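Marzo, por la mañana

Me he levantado a las seis y media con la espalda cargada. Llevo 8 días durmiendo en la habitación pequeña, con el colchón viejo, mientras se seca la pintura de la otra. El olor ya casi no se nota si se deja la ventana abierta.

He desayunado pan con aceite y he seguido con las cartas de la tía. En la caja de galletas quedan 55 y voy despacio: su letra se tuerce mucho al final de cada renglón. La de esta mañana habla de una helada que perdió los almendros y de una disputa por un pozo con los de Samonte. No dice cómo acabó. He apuntado los nombres en el cuaderno verde para preguntarle a Marites Tagle, que conoció a la familia.

Las copias de las cartas las guardo en el ordenador, por duplicado, y el resto del papel vuelve a la caja.
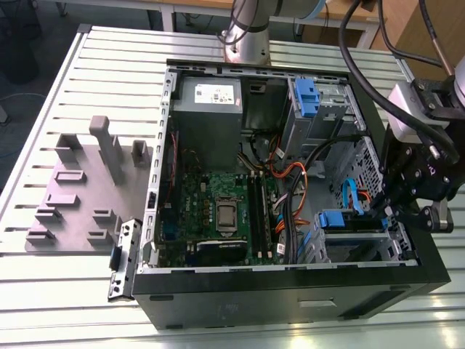
Mediodía

Ha llamado Divina Abella. Quiere que le devuelva los dos libros de botánica antes de que se vaya a Akham, y me ha tenido veinte minutos con lo de su hermana. Le he dicho que sí a todo. Luego he bajado a por judías, cebollas y un cuarto de queso. El queso ha vuelto a subir.

He hecho las judías con patata y me ha sobrado para mañana. Mientras comía he leído otra carta, más corta, casi toda sobre el precio de la lana y una boda a la que la tía no quiso ir. Escribe «no fui y no me arrepiento» y lo subraya dos veces. A mi madre le contó otra cosa.
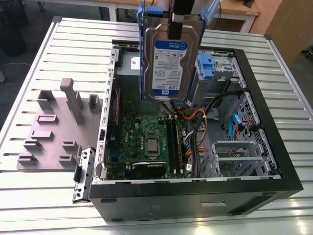

Disco WD Blue de 1 TB, con su soporte azul, sobre la torre abierta.

Noche

Paseo hasta el puente con Levente. El río baja marrón y con ramas. Me ha contado que Rommel Talavera vende la huerta – la mitad de arriba, la de los ciruelos – y que no encuentra a quién. A mí me gustaría, pero no tengo dinero ni rodillas para eso.
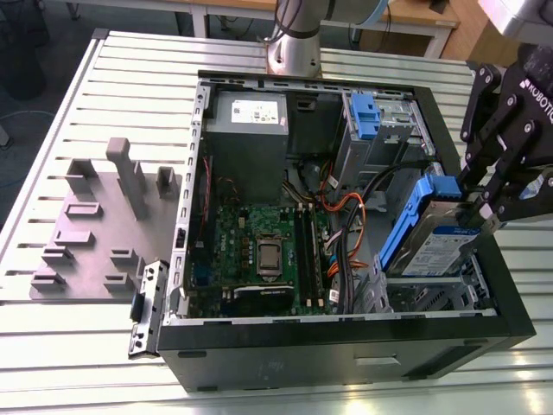
Al volver he cenado una tortilla y he puesto por orden las cartas leídas. Faltan las de tres inviernos seguidos. Puede que no escribiera o que alguien las tirase cuando vaciaron la casa. Mañana miro en el cajón de los manteles, que sigue sin abrir, y llevo los libros a Divina antes de comer. También hay que comprar bombillas.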